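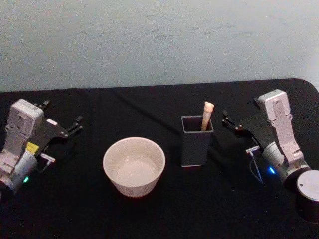

Back table, black cloth on.

March, 4:40 pm

Dye tests for the Flokska curtains, second round. Carola wants the rust shade by end of month, so madder + a little iron again.

Scoured the linen yesterday w/ soda ash, 700 g dry weight. Rinsed twice. Water still a bit yellow on the second rinse, went ahead anyway. Alum at 15 percent, left overnight in the big pot, lid on.

Split into 5 strips this morning. Strip 1 plain madder, no iron. Nice brick color, too pink for Carola. Strips 2 and 3 got a short iron dip after, came out brown in the folds where I didnt stir enough. My fault, was on the phone with Dillell about the late invoice.

Strip 4: iron first, then madder. Muddy. Dont repeat.

Strip 5 is the one. Madder held low for over 5 hours, then a quick dip in very weak iron, in and out, straight to the rinse bucket. Even all the way across. Closest to the Andville swatch so far, maybe a touch darker. Need to see it in daylight tomorow.

Chenxi thinks our tap water is the reason the reds go pink. Could be. She's going to try chalk in the pot next time.

To do
- wash test on 5, hot and cold
- order madder, we're down to the last bag (Ackah, not the other place)
- Wian: where did the long thermometer go??
- scrub iron pot and LABEL IT, Knut used it for the yellow batch and it went green
- send Carola a cutting of 5 and of 1 so she can compare

Pot 2 leaks at the handle rivet, fill only halfway.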